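Spent the week comparing two hands in the kitchen sim: the five-finger one from Matent and our older Clakside two-finger, both driven by the same controller. Notes as I go.

Same sink, same counter, same loose items for both. 300 episodes per hand, all in simulation. Maham Tarar set up the scene and I haven't touched the lighting or the friction values. 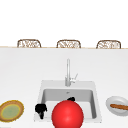 Is the simulated camera matched to the real one? Only in field of view and height. The noise model is still the default.

First result: the big sphere is hard for everything. It's wider than either hand opens, so the policy tends to push it along the sink rim and call it a day.

Small round items are where the hands part ways. The lime in a bowl is my usual test now. The bowl wall gets in the way of the thumb and you have to come in steep.

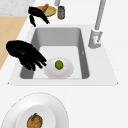
I've cut the approach speed to 60 per cent for anything inside the basin. That helped the Matent hand more than the Clakside, which was already slow to close.

Camera placement matters more than I'd budgeted for. The forward view loses the fingers behind the bigger objects. The view from the side keeps them but squashes depth. Knut Schmieder reckons I should run both and eat the frame rate. Probably right.

Controller swap is next. The Winder one has better joint limits but drops a command every so often – 6 in the last batch, all near the wrist limit. Logged under run 369 if anyone on the team wants to look.
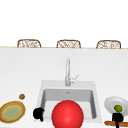 Forward view over the sink, small green ball on the right.

Still to do: a proper colour check on the renders, then a repeat with heavier bowls. Will post the grasp numbers in June once Marcelino Queiroz has been through them.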